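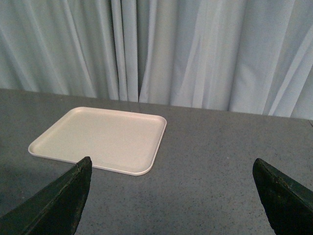 Can a person with no engineering background get anything out of a robot open day?
Plenty, if you go with someone patient and ask every dumb question you have. I asked all of mine and came home with a full notebook and a sore throat.

Diary > 2020 > Robots

Dec 30, 2020
by Rakiya Nwachukwu

Back from Skandosetti! I've been wanting to see the inside of that building since August, when the notice about small-group visits went up on the library board, and today I finally got my turn. It's the long low place out past the Rostberg turnoff, the one with no sign you can read from the road. I drove past it and had to turn around at the feed store.

There were two of us on the visit, me and a retired dentist who wanted to know about wrist joints and very nearly nothing else (I learned a lot about wrist joints). Masks on, windows open, coats on too. Our guide was Finbarr Hanrahan, who runs the arm they call Salta. There's a second one called Eze in the next bay but it was in pieces on a bench waiting for a new cable, so we only got to wave at it.

I'd expected something huge and orange behind a fence, like a car plant. Salta is smaller than that, closer to the reach of a tall person, and it works at a gray speckled table with a pale curtain hung behind it. The two gripper fingers are dark green and scuffed pale in places, like the handles on my mother's garden shears. I liked the scuffs. I asked if they get replaced and Finbarr said when they have to be, and not a day before.

The task was a cream-colored plastic tray with a low rim. Pick it up, move it across, put it down flat. I'll admit I thought, well, that's a bit plain. I move trays all day long at the bakery and I've never once thought of it as a task. But then he had me stand at the table and do it myself, slowly, and say out loud what I was doing, and I couldn't get past the first part! How did I know where the rim was without looking straight at it? When did I decide it was light enough to lift from one side? Why did I tilt it? I have no idea why I tilted it. The dentist said I'd tilted it because of my elbow. We all looked at my elbow for a while.

Then Salta had a go. It comes down with the fingers wide apart, much wider than I would have guessed, and there's a pause before they close, long enough that you lean in. On the first try it got the rim and lifted and set the tray down so softly I didn't hear it land. On the second it pinched nothing but air, closed up politely and went back to where it started. Finbarr was happier about the second one, I think. He wrote something down and reset the tray a hand's width over and a little crooked, and off it went again.

He told us they had logged 697 tries at the tray since they began, and that they want many more before they move on to anything with a lid. 51 of those were done this week, with the building half empty for the holidays. I asked what counts as a try and got a long answer. If the fingers touch the tray it counts, if somebody stops the arm it counts, if the power goes it doesn't.

Part of the reason for the curtain is glare, it seems. With the low winter sun coming across from the parking lot, the rim of a light tray can shine so much that its edge is hard to pick out. I know this problem! The steel racks at work do the same thing at four in the afternoon and I've burned a knuckle over it more than once. I told him so and he asked me real questions back, what color are your racks, which way do the ovens face, do you reach over or under. I was so pleased to be asked. I drew him the rack layout on the back of the visitor sheet and he kept it.

And then the best part, they let me drive. There's a little handle you hold and the arm follows, only slower than you, as if it's thinking it over. I was terrible. I kept stopping short because from where I stood the tips looked closer than they were, and you have to learn to trust the picture on the screen over your own eyes. I did get hold of the rim on my fifth go or so and yelled, and the dentist clapped. She got it on her second. Steady hands, forty years of practice, I'm not jealous (I'm a little jealous).

Things I want to remember to look up: why two fingers and not three, what the pads inside the fingers are made of, whether anyone has done this with dough. Finbarr laughed at the dough one but then he went quiet and said dough would be awful, in the tone of somebody who'd quite like to try it.

We had coffee in the hallway afterward, standing well apart. He came to this from repairing pipe organs, and he still talks about the arm as being in or out of voice. The visit was supposed to be an hour and we'd been there two and a half. On the way out I put my name on the list for the spring, when Eze should be back together and they're planning to have both arms hand a tray across to each other. There are 200 places for the whole season, so I wrote very neatly.

Stopped at the feed store on the way home, as I felt I owed them for the turning around. Bought birdseed. Tried moving the baking tray from the counter to the stove tonight with just a finger and thumb of each hand and my eyes half shut. Dropped it once. Need to call my sister tomorrow and ask if she wants to come in the spring.

Older entry Newer entry All entries Robots Bakery Garden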